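How long should primer dry before I paint a shelf?

Ferenc Barta
04/11/2022
I put one coat of Risora primer on an old pine shelf last night. The can says 12 hours. My brother-in-law says 60, but he also says that about marinating chicken. Can I paint tonight, or do I have to keep my books on the floor all weekend?

csonka53
Twelve is fine if the room is warm. Mine is a basement, so I give it a full day and go do something useful, like complain about the basement.

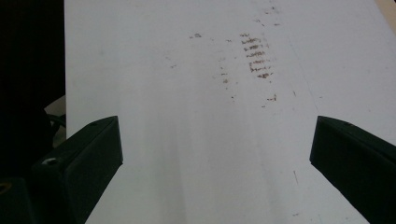

Press a thumbnail into the back edge where it won't show. If it leaves a dent, wait. If it doesn't, sand lightly with fine paper, wipe off the dust and paint. Two thin coats – the thick one always sags.

Flula
I never prime anything and it's fine.

Tradis
Flula, pine has knots. They'll come through your paint by August. Ferenc, dab the knots with shellac first, then prime over them again. Sorry about the books.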